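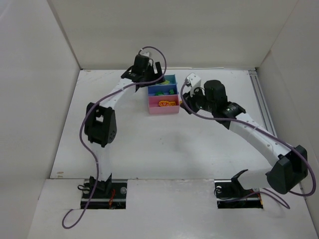 How to sort a drawer of mixed hardware

Most houses have at least one drawer where screws, picture hooks, spare keys and furniture bolts end up together. Sorting it takes an evening. These steps work for a kitchen drawer, a tool chest or a couple of coffee cans in the garage.

What you need

A large tray or an old bedsheet
Small open containers, as many as you can find
A magnet
A ruler marked in inches and millimeters
Masking tape and a marker
A trash bag

Step 1. Empty the drawer

Tip everything onto the tray. Vacuum the drawer and wipe it with a damp cloth. Let it dry before anything goes back in, or the screws will rust.

Step 2. Take out what isn't hardware

Pull out batteries, pens, rubber bands, dead fuses and receipts. Tape over the ends of loose batteries and set them aside for recycling. Keys go in an envelope until you have tried them in every lock.

Step 3. Make a rough sort

Start with broad groups: screws, nails, nuts and washers, hooks, wall anchors, everything else. Don't measure anything yet. Run the magnet over the pile to lift the steel pieces away from the brass and plastic. Anything bent, stripped or badly rusted goes in the trash bag.

Step 4. Sort the screws

Separate wood screws from machine screws first. Wood screws have a coarse thread and a point. Machine screws are the same width all the way down and take a nut. Then sort each group by length. Three lengths are enough for most people: under an inch, one to two inches, and over two inches.

If a machine screw won't turn easily in a nut that looks right, one is probably metric and the other isn't. Don't force it.

Step 5. Bag the furniture parts

Flat-pack bolts and cams rarely fit anything else. Put each set in its own bag with the hex key and write the name of the furniture on it. If you no longer own the piece, let the parts go. I kept the bolts from a bed frame I sold in 2000 and never used one of them.

Step 6. Label and put back

Write the contents on masking tape and stick it to the front of each container. Put the ones you use most at the front of the drawer. A strip of rubber shelf liner keeps them from sliding.

Keep one container for strays. When it fills up, sort it the same way, which should take less than 30 minutes.

Last updated May 2024 by Reece Lockwood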